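Skerkach Extras Index, release 2

Summary

Skerkach is a text index of background performers in the fantasy serial Caldeira. Each record gives the episode, the place in the story, the costume worn and whether the performer speaks. It was put together for people who study crowd casting and for anyone who wants to check which extras turn up twice.

Contents

The release holds 985 records in one tab-separated file. Release 1 held 1000. The difference is duplicates, mostly from the market episodes, where the same performer had been entered under two costumes.

Fields

record_id: whole number, not reused after deletion
episode: 1 to 14
setting: Drernberg, Ondwood or other
costume: free text, lower case
speaks: yes, no or unclear
notes: free text, may be blank

How the records were made

Entries were typed by hand from the broadcast episodes. Przemysław Witkowska did the first pass and Sang-wook Sung checked the costume field. Where they disagreed, both wordings were kept in the notes, split by a semicolon. Deleted scenes and trailers were left out.

Known problems

Night scenes in Ondwood are thinly covered. Hooded figures are marked unclear in the speaks field unless a mouth is visible. Episode 9 was entered from the shorter repeat version - the longer cut has a tavern crowd that is still missing.

Costume names follow no fixed list. A search for "guard" will miss "watchman" and "gatekeeper".

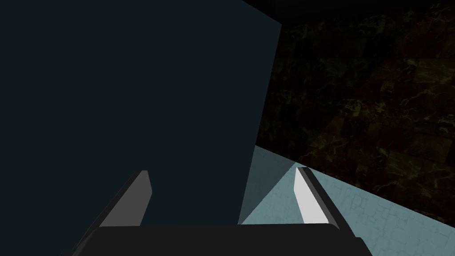

Sang-wook Sung: I would still merge guard and watchman before release 3. The tabards are the same in every Drernberg episode, and the split makes the town look better defended than it is.

The merge is open for comment until August. Corrections should quote the record_id and the time in the episode.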